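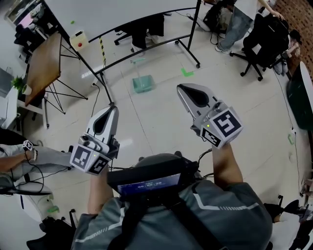

Does the time of day change how long people queue for the bus outside campus? Mostly it depends on whether a lecture has just finished, and the clock matters a lot less than I expected.

Posted in: Student Projects > Geography, Year 2

I picked the Urham stop for my project, mainly as I stand at it every morning and moan. The 33 goes from there into town and the 11 goes the other way past the hospital, and between them they carry nearly everyone I know. Lakshmi Poduval did the afternoon shifts with me (thank you!!) and we sat on the wall opposite with a clipboard each and a flask of tea.

The method was simple. We wrote down when somebody joined the queue, something to know them by ("red scarf", "big trombone case"), and when they got on. We ended up with 114 people we could follow from start to finish. There were more, but people wander off to the shop and come back, or give up and walk, and I left all of those out. Vignesh Hegde, my supervisor, thinks the ones who gave up are the most interesting group of the lot and I should have kept them. He's probably right, and I wish I'd asked him before February!

The longest waits came just after the hour, when the Krishnan Building empties and the whole pavement fills up in a couple of minutes. Half past was lovely, you could nearly always get straight on. Friday was odd, with the rush coming before lunch and then hardly anyone, so I've put it on its own graph.

What I'd change: I'd cover evenings, and I'd watch the stop by the sports hall too, where I suspect the people who walk off end up. I'd also use a proper spreadsheet from day one. Typing up wet paper took me a whole weekend and there are still two rows where I can't read Lakshmi's sevens.

My raw tables are in the appendix, with the Friday ones at the back.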